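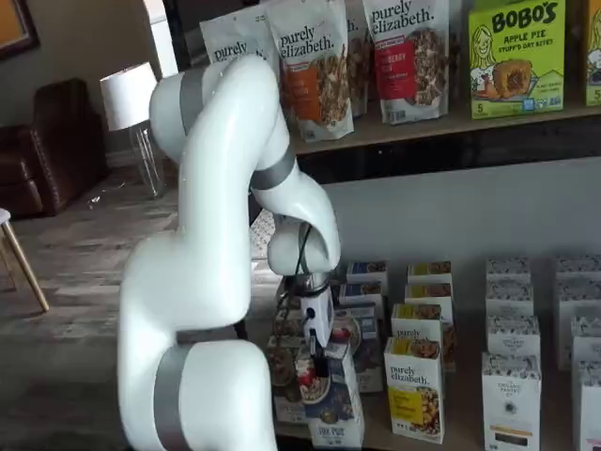
## Background jobs move to the new queue in June

The Mestholm web team has finished moving its background jobs off the old cron scripts. Password emails, invoice PDFs and the nightly search index now run through Yorath, our in-house job queue, which Radka Kovačević and Gwilym Powell have been building since the winter.

For most of you nothing changes. If your service calls the mail helper, it already uses the queue. If you start jobs by hand, replace `run_task` with `enqueue` and pass a job name. The old call still works and logs a warning.

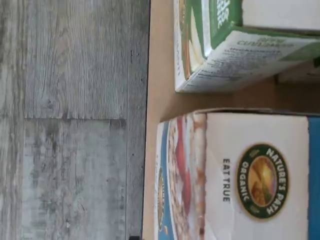

A few limits to know about. Each worker takes 200 jobs at a time, and a job that fails is retried 2 times before it goes to the failed list. Payloads over 3000 bytes are rejected, so store large data in the database and send the record ID.

We still have 89 scripts in the Nullton repository with no listed owner. Rhiannon Lougher has put them in a spreadsheet, linked from the team wiki. Please check it for your name or your team's.
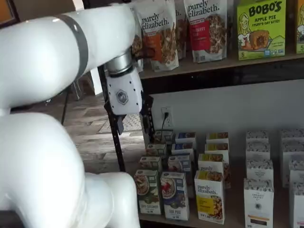
The old cron server stays up until the end of June. After that, anything still scheduled there will stop running. Questions go to Gwilym in the queue channel.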